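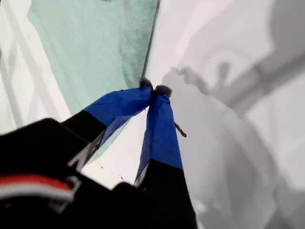
Minutes – Istimton gripper kit review, Wednesday, 10 am

I'm doing the minutes again, so apologies in advance for my style! We met in the small room at Plotex to decide whether to keep the Istimton kit once the trial runs out. Most of the bench team came, plus two from purchasing who had to leave early for another meeting (they left their questions with me, see item 4).

1. Last minutes
Agreed, apart from the spelling of Sauerland, which I got wrong all the way through. Fixed now.

2. How the trial is going
We've had the kit on small screws for five weeks and the mood was mostly good. Bench team like how quickly you can teach it a new pick. They're less keen on the software, which logs you out whenever you go for a cup of tea. We've done nearly 2000 picks and there was a long chat about what counts as a dropped one – does it count if the screw lands in the right tray anyway? We settled on yes, it counts.

3. Fingers, tape and pads
This took up most of the meeting. The blue tape on the fingers does the job but it creases, and some of us would like a proper sleeve instead. The fuzzy grey pads at the tips got more praise than anything else in the kit. Istimton sell spares in packs of 10 and we all thought that was on the dear side. I'm to ask if they'll do us 200 loose.

4. Purchasing's questions
Is training included? Yes, one day. Can we move the kit to the Sauerland site later on? No idea, I'll ask. Is the Waner kit cheaper? It is, but you pay extra for the fingers and the support line shuts at lunchtime, so the gap is smaller than it looks on paper.

5. What we decided
Keep the Istimton kit until the end of September, then vote. Waner to be asked for a demo on our own screws, please, and no brochure ones! Bench team to write down every drop on the sheet by the door.

6. Any other business
The lamp over the bench throws big shadows over the work and a couple of people find it tiring. Maintenance to have a look. Next meeting same time, same room, and I'm bringing the biscuits.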